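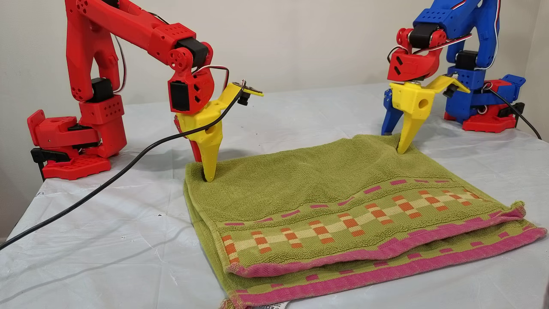 Section 2: Setting up your Grurberg Lodge prediction league

OK, you've made your Varum account and you're logged in, so now comes the fun part! I've run our league for Grurberg Lodge since the very first season, and I've made just about every mistake going, so follow along and you should have yours ready before the opening episode. Last updated March 28, 2019, after the redesign moved half the buttons.

Before you start

You'll need the email addresses of everyone playing, the official cast list (wait for the final one, please, the leaked ones are always missing somebody) and a rough idea of how mean you want your scoring to be. A laptop is easier than a phone for this bit. You can do it on a phone, but the scoring table scrolls sideways and it will drive you up the wall.

Creating the league

1. Click New League on your home page and pick Reality - Dating from the list. Don't pick Reality - Competition, even though there are challenges in the show. That one has no couples tab and you can't add it later.

2. Give the league a name. Keep it short, as long names get chopped in the weekly email. Ours was "Reijo Ruotsalainen's Lodge of Broken Hearts" for a whole season and it went out to everyone as "Reijo Ruots". He still signs his picks that way.

3. Add the cast. You can paste names straight in, one per line. This season there are 17 to begin with, and you'll add the late arrivals as they walk in.

4. Set the pick deadline. I use one hour before the episode airs where I live, and I put that in the league notes in capital letters.

Note: Varum goes by the league owner's time zone, and your players will see your time on their screens even if they live three states over. Tell them!

Choosing your scoring

5. Open the Scoring tab and choose Start from Blank. The ready-made set gives far too much for a first kiss, and by the second week your whole league is decided by one hot tub.

6. Type in your points. Mine go like this, and you're welcome to steal them:

Correct dumping: 10 points
Correct new couple: 5 points
Somebody storms out of a dinner: 3 points
Somebody says they're "just being real": 1 point per episode, even if it gets said all night
Crying on the balcony: 2 points, with actual tears

7. Click Save, then click Lock. They're two separate buttons and Save by itself leaves the table open for changes.

Caution: Once you press Lock, the points stay put for the season. Read the table out loud to another person first. Mahtab Bahrami caught me giving 100 points for a dumping last July, and I'd already had my finger on the button.

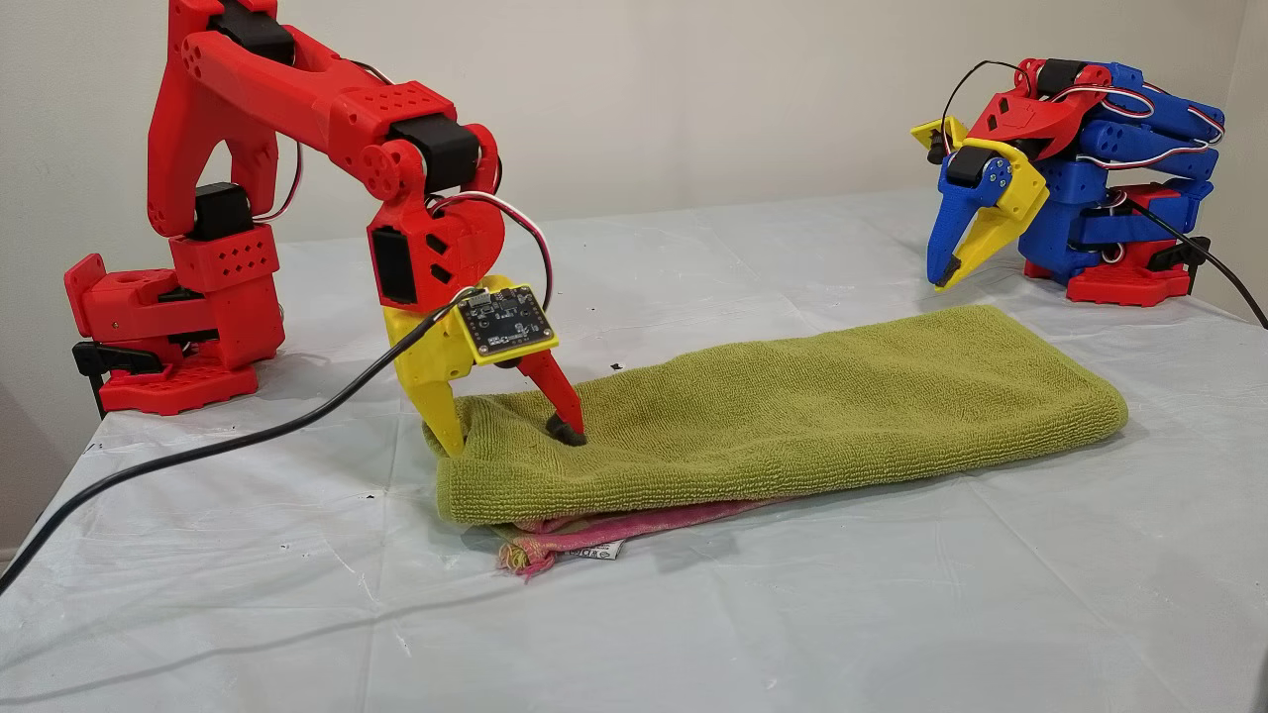
The red arm at the towel.

Inviting your players

8. Go to Members and paste in your email addresses with commas between them. Press Send Invites once. The page takes a while to do anything, and if you press it again everybody gets a second invitation with a different link - and only the newer one works.

9. Pick 2 people to be scorekeepers, counting yourself. You both have to agree on a call before the points go through, which saves so many arguments about what counts as storming out.

10. Turn on Hide Picks Until Deadline. Without it, the last person in can just copy whoever's winning.

Note: If some of your group chats on Gutel, you can paste the league link there and it works fine. The Corrigan recap widget is another story. It shows results as soon as the East Coast airing ends, so leave it off if you have anyone watching later. I learned that after spoiling a whole recoupling for my own sister. She was not pleased!

Testing it

11. Make a practice episode from the Episodes menu, enter a pretend dumping and check that the leaderboard moves.

12. Delete the practice episode. Don't skip this one. We started one season with me already on 1,254 points, and I got a lot of messages.

If the leaderboard is still showing practice points after you've deleted them, log out and back in. If that doesn't clear it, go to Section 5, Fixing Scores by Hand.

Next: Section 3, Adding late arrivals and returning exes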